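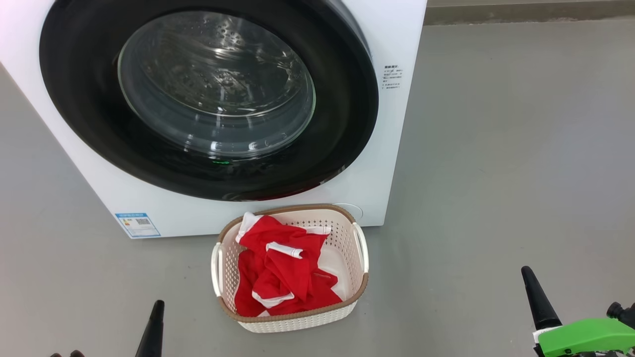
Our robotics class met again yesterday, and I said I would write up each session while I still remember it, so this is the second one.

The project for the term is laundry. Each team gets one household job and has to take it as far as it can before June. We drew laundry out of a hat. The team next to us drew setting a table and I was jealous for a week. Now I think we got the better one, since clothes never sit the same way twice and you learn a lot from that.

There are two of us on the team, me and Rohani Kusuma. Rohani took the arms and I took the notes and the code that sorts the recordings. We swap halfway through the term. Our teacher is Şükran Ertürk, who also runs the after-school club, and she is strict about logs. If it isn't in the log she acts like it didn't happen. I have lost points for this.

The job is split into stages. First get the arms to a starting position over the basket. Then pick up one piece of clothing, bring it to the door, let go of it inside the drum, and come back out without dragging it along. Closing the door is its own stage and we haven't been graded on it yet. We named our program Wodavo. It doesn't stand for anything. The table team called theirs Naseri, and there was some arguing over whose name was worse.

We started with one red item with white trim. Şükran's rule is one item until you can do it without thinking. I wanted to go straight to a mixed load and she said no. She was right, although I am not going to tell her that. Even one piece gives you plenty to deal with. It bunches up, the folds hide the edges, and the spot that looked good to grab last time is underneath now.
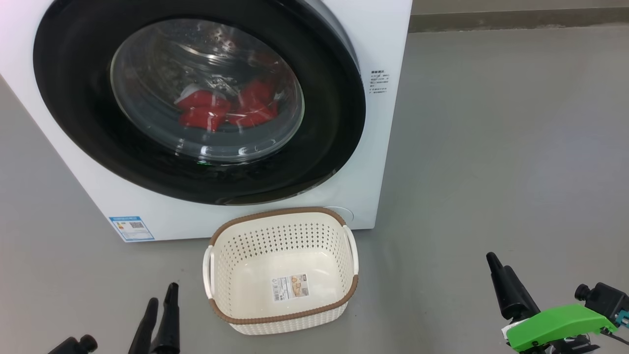
The main thing I learned yesterday is that the letting go is harder than the grabbing. When the fingers open, the cloth can hang on to one of them, and then it follows the arm back out over the rim. Rohani's fix was to lower the arm a little farther before opening, then wait two seconds, then pull straight back. I put the wait into the program as a setting so we can change it later. We argued about whether two seconds was too long. It feels long when you are standing there. On the replay it looks fine.

The second thing was the basket. If it sits too far from the machine, the arms have to reach out and then fold back, and the motion gets ugly. If it is pushed up close to the front, the wrists have less room to turn. I wrote down both positions in the log and we are going to pick one and stick with it. Changing it between runs made our first set of recordings hard to compare, and that was my fault.

Speaking of recordings, the folder had 994 files in it when I got home. A lot of them are short ones where we started, stopped, and started over. I spent 30 minutes renaming them before I gave up and wrote a script. The script works except that it puts the date in the wrong place, so everything from yesterday sorts ahead of everything else. I will fix it before the next class.

Still to do before then: fix the script, finish my half of the log, read the chapter on grip force, and ask Şükran if we can try a towel. Rohani wants to try a sock first. I think a sock is going to be a pain because it is so small, but it is Rohani's turn to choose, so we will probably end up with the sock.

If anybody from the table team is reading this, please bring back our tape measure.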